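How to Keep a Film Log and Build a Year-End Ranking From It

A ranking written from memory in December favors whatever you saw last. The method on this page uses a plain spreadsheet and takes two minutes per film. It was set up for a log that now holds 3652 entries, but it works the same at 40.

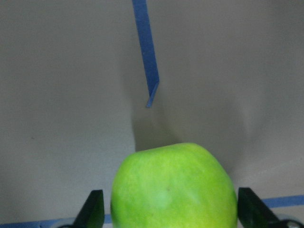
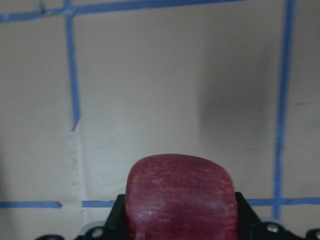 A reader signing as Catudetti objects that scoring a comedy on the night you see it measures the audience in the room more than the film. The objection is fair, and step 3 was added to deal with it.

Step 1. Set up the columns

Open a blank sheet and create these columns in this order:

Title
Release year
Month seen
Where seen (theater, disc, streaming)
Genre
First score
Second score
Note

Keep the genre column to one word. A film that is half comedy and half crime story goes under whichever word you would use to describe it to a friend. Do not add a second genre column. Sorting gets messy and the second column is mostly left empty.

Step 2. Enter the first score

Score each film out of 120 within a day of seeing it. The odd scale is borrowed from the Brorard film club, which used it on paper ballots. It leaves enough space between films that ties are rare. Type the number and a note of one or two sentences. The note should name a specific part of the film: a performance, the last reel, the music. "Good" or "too long" will mean nothing in six months.

Step 3. Enter the second score

Wait at least two months. Hide the First score column, read the title and the note, and enter a new number. If you cannot recall the film well enough to score it, enter a dash and move on. Comedies drop more than other genres at this stage in the Drandley log, by nine points on average.

Do not rewatch before the second score. A rewatch gets its own row, with "R" in front of the title.

Step 4. Filter by year

In December, filter Release year to the current year. Decide beforehand how to treat festival films that open later. The log used here goes by first public showing in your own country - pick any rule, but write it in the top row so that next year matches.

Step 5. Sort and cut

Sort by Second score, highest first. Take the top 15 rows and copy them to a new sheet. Films seen in November or December will have no second score yet. Subtract five from the first score and use that, marked with an asterisk.

Read the 15 titles and cut to ten. Check the genre column last. If one genre is missing, leave it missing.

Step 6. Save a copy

Save the finished list under the year and lock the sheet. Late changes go in the Note column of the main log. The Szabó template does this with a protected tab, which also works in most free spreadsheet programs.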